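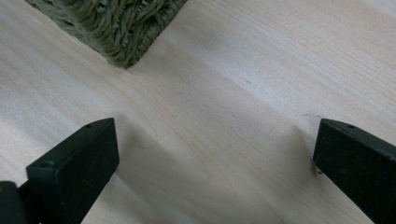 Heikki Laaksonen
Wood Surfaces and Finishing, handout 4: Moisture and movement in solid tops
Revised 11/5/22

Read this before the lab session. The worked problem at the end will be gone over in class. Bring a calculator and the shrinkage tables from handout 2.

1. Terms

Moisture content (MC) is the mass of water in a piece of wood divided by the oven-dry mass of the same piece, given as a percent. Because the base is the dry mass, green wood can have an MC above 100.

Free water sits in the cell cavities. Bound water is held in the cell walls. The fiber saturation point (FSP) is the MC at which the walls are full and the cavities are empty. For this course FSP is taken as 28 percent for all species. Published values differ by species and by test method.

Equilibrium moisture content (EMC) is the MC a piece settles at when the air around it stays at one temperature and one relative humidity. EMC depends mostly on humidity. Temperature has a smaller effect in the range found in heated buildings.

2. Direction of movement

Wood changes size only when MC changes below FSP. Loss of free water makes the piece lighter and leaves its dimensions alone.

Movement along the grain is small enough to ignore in furniture work. Movement across the grain is not. Tangential movement (along the growth rings) is commonly close to twice the radial movement (across them). A flatsawn board therefore moves more in width than a quartersawn board of the same species. It also tends to cup, with the face that was nearer the bark going hollow as the board dries.

On a finished top, straight and even grain lines on the face are a hint of how the board was sawn, but they don't settle the matter. Check the end grain. If the ends are covered by an edge strip, look at the underside.

3. Estimating the change in width

Over the range from 6 to 14 percent MC, use

change in width = W x C x (M2 - M1)

where W is the width at the start, C is the dimensional change coefficient for the species and cut, and M1 and M2 are the starting and final MC in percent. C is listed per one percent of MC. A negative result is shrinkage. Outside the stated range, go back to the full shrinkage method in handout 2.

Common errors in past reports:
Using the length of the top in place of the width across the grain.
Using the radial coefficient for a flatsawn board.
Entering MC as a decimal when C is listed per percent.
Adding the thickness of breadboard ends to W.

4. Finish and rate

A film finish slows the exchange of moisture. It does not stop it, and it does not change the final EMC by an amount that matters here. A top finished on one face only takes up and loses moisture faster through the bare face. The result is a temporary cup, which may become permanent if the top is held down while it is stressed.

Matte and gloss versions of the same finish should be treated as equal in this respect unless the data sheet says otherwise. The flatting agent changes how light scatters. Pale woods under a matte coat show water rings less clearly than dark ones, so inspect under low side light.

5. Fastening

Slotted screw holes, buttons, and figure-eight clips all allow the top to move. Glue across the full width does not. Fix the center or one edge, and let the rest travel. Slots must run across the grain of the top.

6. Worked problem

The Lehtinen bench top is flatsawn, 1037 mm wide across the grain and 3000 mm long. It was glued up at 10 percent MC. In January the shop air brings it down to 7 percent. Take C = 0.0030.

Change in width = 1037 x 0.0030 x (7 - 10) = -9.3 mm

With the center fixed, each edge moves in by 4.7 mm. A slot at the outer screw line must allow at least that much on the inner side, plus an allowance for summer swelling. The length of 3000 mm does not enter the calculation.

Repeat the problem for a top 1457 mm wide, same coefficient, going from 8 to 11 percent. Show units. Hand in one page.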